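1/ Fio sobre limpeza e manutenção de pedra calcária e mármore em bancadas. Escrevo sobretudo para quem comprou casa com pedra já instalada e não sabe o que tem. Granito fica para outra altura.

2/ Primeiro, identificar. O mármore é carbonato de cálcio recristalizado. Uma gota de vinagre numa zona escondida (debaixo do rebordo, atrás da torneira) faz efervescência visível em poucos segundos. Se não reage, é provável que seja quartzito, granito ou um aglomerado de quartzo. Limpar logo com água: a gota deixa marca.

3/ O dolomito complica o teste. É carbonato duplo de cálcio e magnésio e reage devagar a ácidos fracos a frio. Quem quiser certeza risca um pouco de pó com uma lâmina e testa o pó. Em pó, a reação é mais fácil de ver.

4/ Segundo, distinguir mancha de ataque ácido. São coisas diferentes e tratam-se de formas diferentes. A mancha é um material estranho dentro dos poros: escurece ou muda a cor. O ataque ácido é perda de pedra: zona baça, mais clara, por vezes áspera ao dedo.

5/ O selante atua só no primeiro caso. Um impregnador à base de siloxano atrasa a entrada de líquidos nos poros e não protege do limão. Vejo isto mal explicado em quase todas as fichas comerciais, incluindo a do Bosuten, que de resto é um produto decente.

6/ Terceiro, os tons de ferrugem. Há três origens possíveis: óxidos de ferro naturais da própria pedra, ferro trazido pela água ou por um objeto metálico pousado, e oxidação tardia de pirite. O veio natural segue o desenho da pedra. A mancha de contacto tem o contorno do objeto.
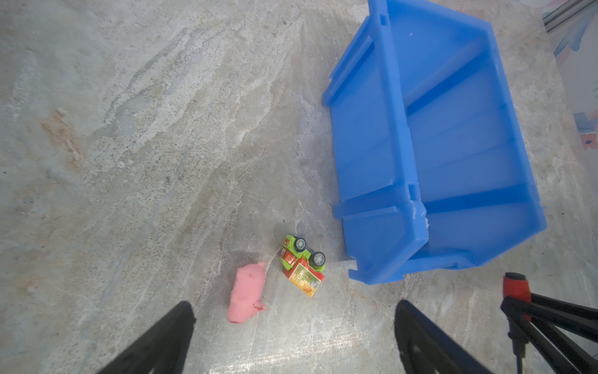

Cinzento-claro com veios brancos, bege e um castanho-ferrugem ténue.

7/ Tons destes, integrados no veio, deixam-se em paz. Já vi gente aplicar removedor de ferrugem à base de ácido oxálico num veio natural. O resultado foi uma faixa baça à volta do veio e o veio no mesmo sítio.

8/ Se for mesmo ferrugem de contacto, usar um produto neutro com tioglicolato de amónio. Muda para roxo ao reagir com o ferro. Cheira mal, abrir a janela. Luvas. Tempo de contacto conforme o rótulo, enxaguar muito bem, repetir se for preciso.

9/ Quarto, gordura. Emplastro: pó absorvente (caulino ou terra de diatomáceas) com acetona até à consistência de manteiga de amendoim. Camada de 12 mm, película aderente por cima com uns furos, deixar secar por completo. Não raspar com metal.

10/ O erro habitual no emplastro é levantá-lo húmido. A mancha sobe com o solvente enquanto este evapora à superfície do pó. Se o ciclo é interrompido, parte da gordura fica onde estava. Numa bancada em Droltport precisei de quatro aplicações; a primeira foi tirada cedo demais, por minha culpa.

11/ Manchas orgânicas (café, chá, vinho): água oxigenada a 12% no emplastro, em vez da acetona. Em pedra escura testar antes, pode aclarar. Nunca misturar com lixívia nem com amoníaco.

12/ Quinto, limpeza diária. Detergente de pH neutro, pano de microfibra húmido, secar. Só isto. Os limpa-calcários são ácidos e dissolvem calcário, e o mármore tem a mesma química. Os cremes abrasivos riscam o polimento: a calcite tem dureza 3 na escala de Mohs.

13/ Dureza 3 quer dizer que grãos de areia (quartzo, 7) riscam sem esforço. Qualquer coisa que venha do chão ou da rua leva areia na base. Caixas, vasos, sacos: levantar, não arrastar.

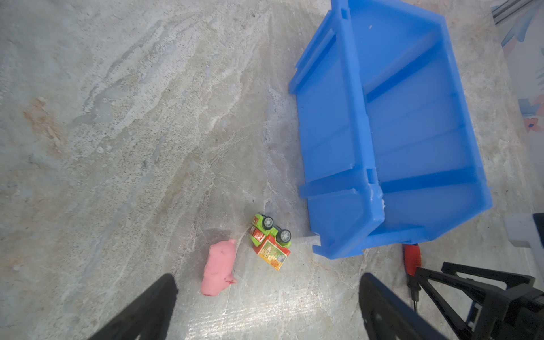

Caixa de plástico azul e carrinho verde-lima sobre a pedra.

14/ Plástico liso e limpo é inofensivo. A areia presa nas nervuras do fundo é que risca. Passar um pano por baixo antes de pousar.

15/ Sexto, acabamento. O amaciado disfarça melhor o ataque ácido do que o polido, por já ser mate. Em contrapartida, absorve um pouco mais depressa. Para cozinhas com uso a sério continuo a recomendar amaciado.

16/ Para repolir uma marca pequena em superfície polida: pó de polimento para mármore, feltro, pouca água, movimentos curtos, e alargar um pouco a área para não criar um halo. Marcas que se sentem com a unha pedem discos diamantados. Aí chamem alguém.

17/ Teste do selante: gotas de água, esperar 17 minutos, secar. Se a pedra escureceu por baixo, absorveu, e está na hora de reaplicar. Se ficou igual, não reapliquem. Selante a mais deixa um véu pegajoso que dá mais trabalho a tirar do que a pôr.

18/ Pergunta do Henok Admasu por mensagem: cera serve? Serve para dar brilho durante umas semanas. Amarelece, agarra pó e tem de ser decapada antes de qualquer tratamento sério. Em bancadas de cozinha não uso.

19/ Em setembro volto com as juntas e os silicones, que mancham por migração de plastificante. Usem silicone neutro próprio para pedra natural. O acético, o que cheira a vinagre, nem perto.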